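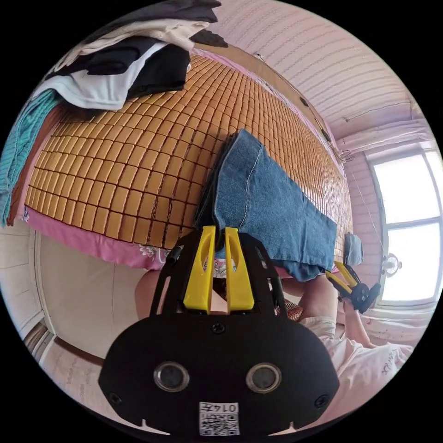
Figure 2. Folded jeans on a tiled bamboo mat, with a heap of clothes at the head of the bed.

4.2 The bed as a folding surface

In homes with no table large enough for the purpose, the bed was the usual place for sorting and folding clothes. This matches the earlier household survey by Oltmanns and Joseph, in which the bed was named more often than the floor or the sofa. The present section deals with beds fitted with a summer mat, a type of bedding that has had little attention in work on domestic laundry.

The mats in our July visits were made of small bamboo tiles laid in rows. In Figure 2 the tiles are orange-tan and the mat lies over a pink bedsheet, which shows along its lower edge. Residents told us that a mat of this kind stays on the bed through the hot months and is wiped down in place. It is firmer than a quilt, and several said they preferred it for trousers and shirts, where a flat base helps to bring the seams together. Against this, they said that light garments slide on it and that a finished stack has to be kept away from the side of the bed.

Jeans were treated differently from other clothes in most homes. They were left until late in the session, given more room than anything else, and folded lengthwise before being shortened. The pair in Figure 2 has been folded but one end droops over the edge of the bed. We coded such cases as "folded, not placed", as the garment had its reduced shape but had not been put with any stack. Clothes piled together without a clear order, such as the black, white and teal garments at the head of the same bed, were coded as "heap". The code says nothing about whether a heap was clean or waiting to be washed, which could only be settled by asking.

Our notes contain 3,640 coded garment positions. Two coders worked through them separately and met to settle differences. Most disagreements concerned small items lying alone near the edge of a bed, which one coder tended to count as part of the nearest stack. The final rule was that an item belonged to a stack only if it touched it.

A garment opened out over the middle of the bed was given a third code, "spread". With jeans this position takes up much of the working area, and residents commonly moved other items towards the head of the bed to make space for it. 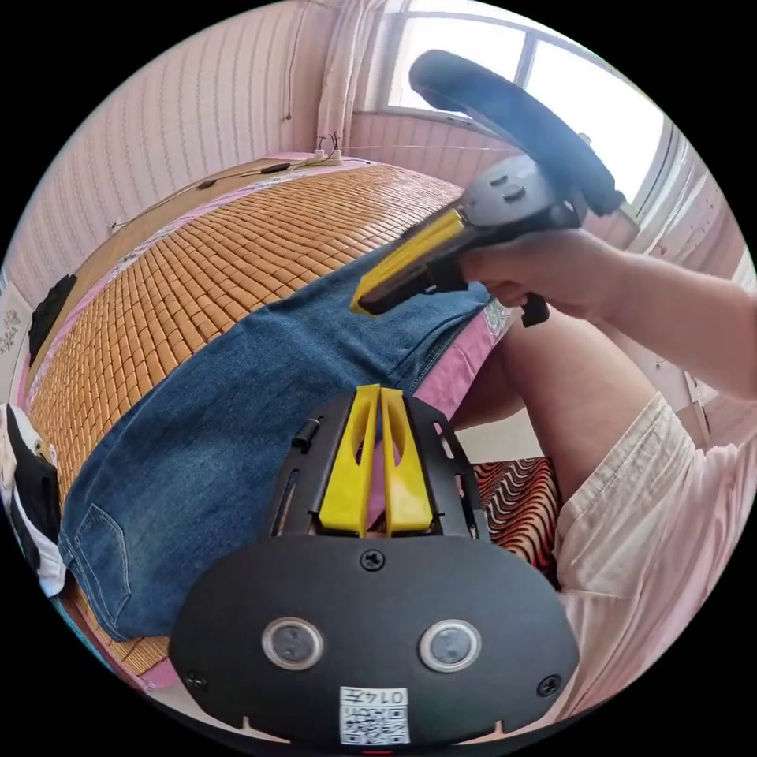
4.3 Where folded clothes were put

Folded clothes seldom went straight into a wardrobe. In most homes they stayed on the bed until the whole load was done, and were then carried away by owner, one stack at a time.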